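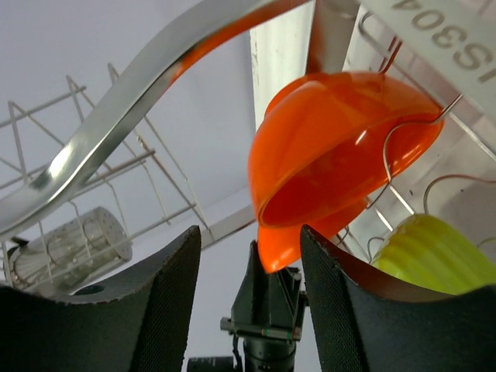
Equipment plan, post 1 of 4
The Kusitz kitchen automation group is setting its budget for two-arm benches. Dish rack loading remains the reference task.

2 of 4
Each bench requires two arms, wrist cameras and a raised front platform. Pisharody has quoted £2798 for the platform and mounts.

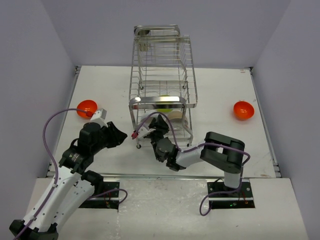 The quotation excludes cabling, for which £229 per bench has been set aside.

3 of 4
Spare gripper fingers will be bought from Lunar in one order of 37. Orders in smaller lots will not be approved.

4 of 4
Seven benches are planned. Delivery is expected in June.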